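Dralla Tidy Set

Data card, second release

What it is

Dralla Tidy Set is a collection of 504 simulated chore episodes for a two-armed robot. We put it together at Nunstead to answer a plain question: can a machine do small household jobs yet, without a person stepping in? The answer so far is some of them, slowly.

All rooms are rendered. Nothing in this release was recorded in a real home. Each episode has one written instruction and up to 700 control steps.

Chores covered

The jobs are short ones. Pick up an object from a cabinet top, put it down somewhere else, open a drawer, close it again, clear an item off a table. Folding, wiping and anything with liquid are left out.

Views

Episodes come with views from the robot's side of the room, and many of them are tilted. We left the tilt in – please don't rotate the files before training if you want to compare with our numbers.

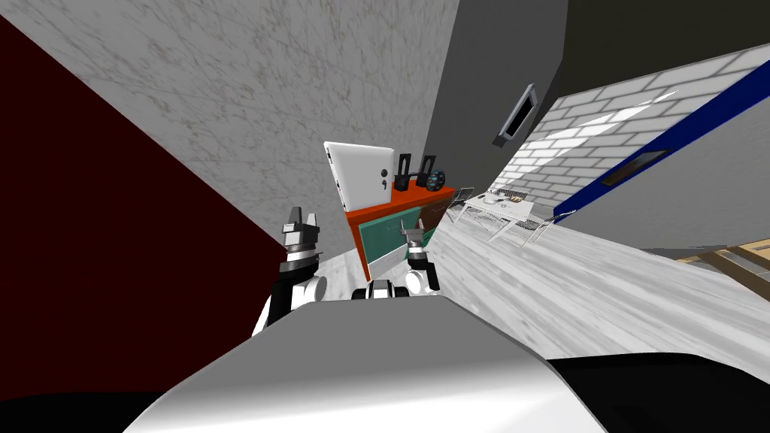
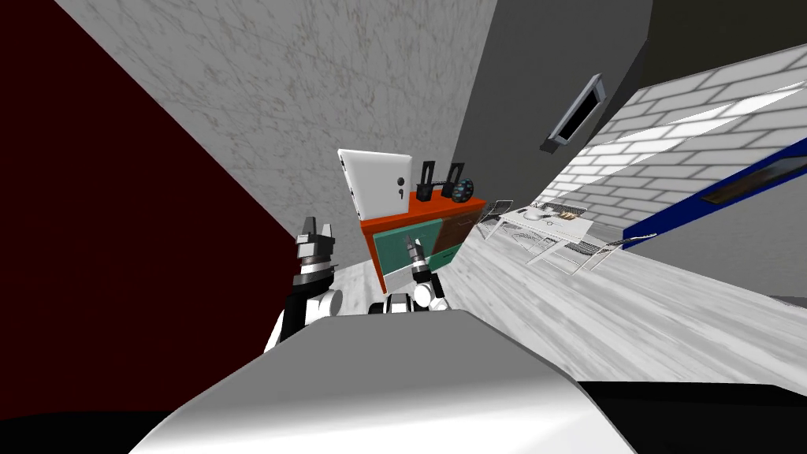
Both views: the two arms, with the cabinet and the dining table beyond.

How we score

An episode passes if the object is at its goal and still upright when the steps run out. Partial credit is not given. Each policy gets 8 tries per chore, and we report the plain average. The Hendbridge baseline does well on single pickups and badly on drawers. Small handles are still the main trouble, and thin chair seats confuse its depth estimates.

Known problems

Lighting is flat in most rooms, so results may not carry over to a kitchen at dusk. Contact between fingers and round objects is too sticky in the Long physics settings. Use the default settings until we fix this.

Version 2 changes

Duplicate episodes removed. Instructions rewritten in everyday words. Drawer friction raised.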